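Subject: Re: [borko-list] Swap meet spaces and the May show field
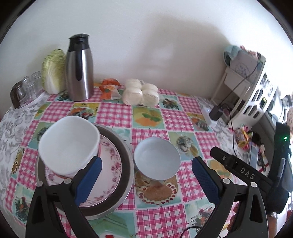
The club got the field layout back from Restano Park last night, so I can answer most of what came up on the list this week.

> Are we still getting the paved lot for the show cars, or is it
> the grass again? My car sits low and last year I scraped going
> over the curb by the restrooms. Also, is there a separate line
> for people who are only selling parts? I have two sets of wheels
> and a Kawaguchi carburetor I'd like to move and I don't want to
> wait behind the show cars at 7.

We have the paved lot. It holds 152 cars if everybody parks straight, and we will have people there to line you up. Overflow goes on the grass along the east fence. If your car is low, come in by the Grerkitz Road gate and stay left. There is no curb on that side.

Parts sellers have their own line this time. Use the south gate, which opens at 6 a.m. Show cars start coming in at 7. A swap space is 9 feet wide and fits one pickup with the tailgate down. If you have a trailer, you need to reserve two spaces side by side. Please say so on the form, because we can't move people around once they have unloaded.

Classes are the same as last year except that modified trucks are now split by year, before and after 1973. That makes 13 classes in all. A few of you asked for a separate one for unrestored cars. We talked about it at the meeting and there weren't enough entries to fill it, so they stay in with the originals for now.

Judging closes at 2 p.m. Your hood needs to be up by noon if you want the engine bay looked at — last year several cars lost points over that. Cars that are for display only should put the yellow card on the dash.

On the Borko hubcaps somebody asked about a while back: I still have the one odd one with the dent. It's free to whoever wants it. I'll have it under the table at registration.

Forms can go in the box at the shop or be mailed to the usual address. Please don't send cash.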